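Kesance Tableware Handling Study
Progress report to the Strand fund, second period
Prepared by Ragnvald Grønli, Flemham site

1. Scope of the period

Work in this period covered the table-setting part of the study: cups, spoons, and the surface they are set down on. Plates and bowls were deferred to the third period, as agreed in March. The dishwasher loading trials were not affected and are reported separately by the Desard site.

The purpose of the table-setting work is to establish a small, repeatable set of layouts that both sites can use, and to write placement rules that a new member of staff can follow without training. The layouts are kept simple on purpose. Most contain one cup and one piece of flatware.

2. Work completed

The layout sheet now holds 5 base layouts. Each gives the item types, the side of the table on which the cup stands, the direction of the spoon bowl, and the clearance between the spoon handle and the table edge. Variations within a base layout are recorded under the same sheet number with a letter added.

A total of 3,189 placements were logged at Flemham. Of these, 1,856 used a cup and a spoon together, and 423 were set aside because the log entry was incomplete. The usual fault was a missing entry for spoon direction. The entry form was changed so that it cannot be closed with this field blank, and the fault has not come up again.

The remaining placements were single-item layouts. They are of less interest for this period but are retained as a baseline.

3. Table and items

Layouts are set on a large rectangular table with a smooth white top. The cup is a plain gray-blue cylinder and stands upright toward the back. The spoon is metal and lies nearer the front edge, with the bowl toward the far side and the end of the handle just short of the edge.
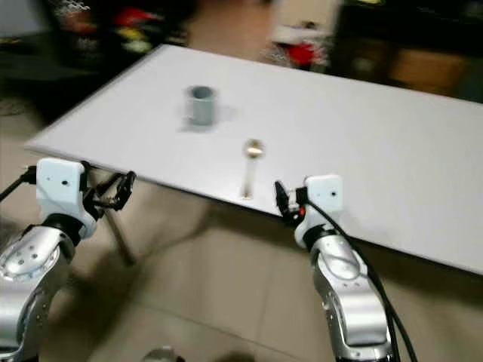

Two points on materials need a decision before the next period. The first is contrast. A slender, shiny handle is hard to pick out against a white top, and staff checking layouts by eye reported more doubt about the handle than about the bowl or the cup. We tested a gray placemat under the spoon for one afternoon. It helped the checkers but changed the height of the item, so those placements were left out of the log. A table top with a matte gray finish would solve the problem without the height change. A quote has been requested.

The second is shadow. The ceiling lights at Flemham are fixed, and a cup can throw more than one shadow on the top. This has no effect on placement but makes it harder to judge the exact position of the base. The rule now says that the cup is measured at the base, from the side nearest the front edge.

4. Placement rules

Version two of the rules was issued to both sites. Changes from version one:

Cups go down before flatware.
The spoon handle must not extend past the table edge in any layout.
Clearance is measured from the tip of the handle, along the line of the handle.
The top is wiped and dried between sheets.

Desard has asked for a rule on left-handed settings. A draft exists but has not been tried at either site.

5. Problems and delays

Delivery of the second set of cups was late, and the replacements differ slightly in rim diameter from the first set. The two sets are stored apart and are not mixed within a sheet. We do not plan to repeat the earlier sheets with the new cups unless the fund requires it.

6. Next period

Plates and bowls will be added to the layout sheet. The left-handed rule will be tried at Flemham first. The table top will be replaced if the quote falls within the current equipment line; otherwise a request to move funds from travel will be sent with the next report.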